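Sulwood table wiping set: recording rules

The set holds 1,223 episodes of people wiping tables at home, taken from head height for training household robots. These rules apply to all new recordings from March on. Older ones are being checked against them by Elīna Rimkutė.

Before recording
Tell everyone in the room. Leave the things that normally live on the table where they are. Put away letters, bank cards and medicine.

While recording
Keep both hands in view from first contact to last. One wipe task per episode. Short pauses are fine, talking is not.

Labels
Name the hand that wipes and the hand that rests or holds. Name the cloth, tissue or sponge. Do not label a table "clean"; use "wipe ended". Episodes with a face in them are removed, 26 so far.

Licence: research use only, see LICENCE.txt.

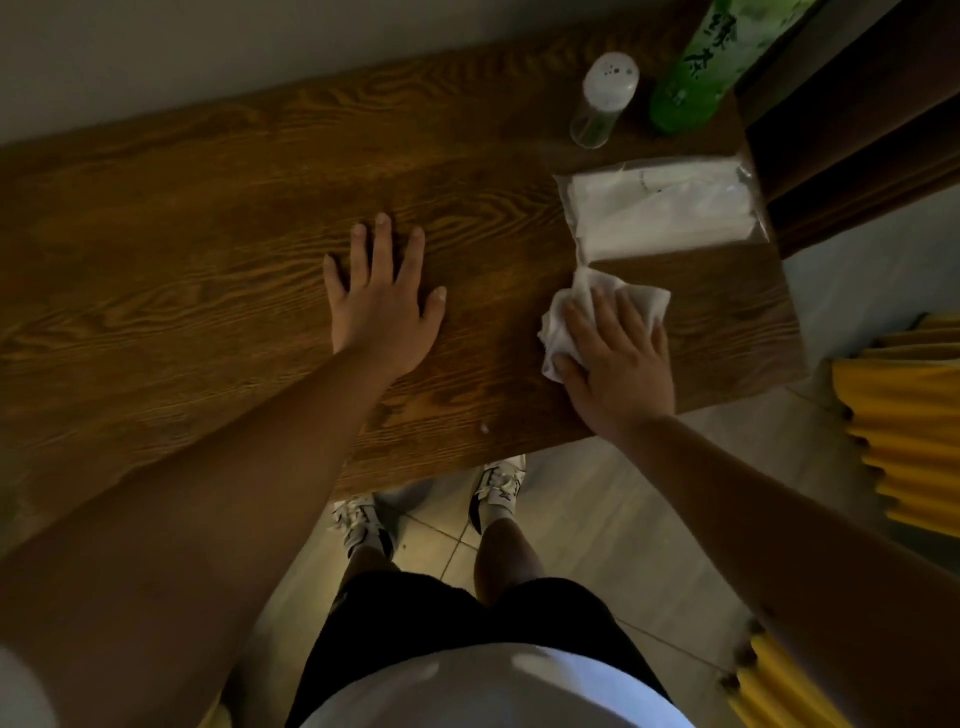
Aivar Lūse asked whether "wipe ended" should be set when the hand stops or when it lifts. When it lifts. The label guide now has this in section 9, and the Gremix export script follows it.

Open: left-handed episodes are still too few.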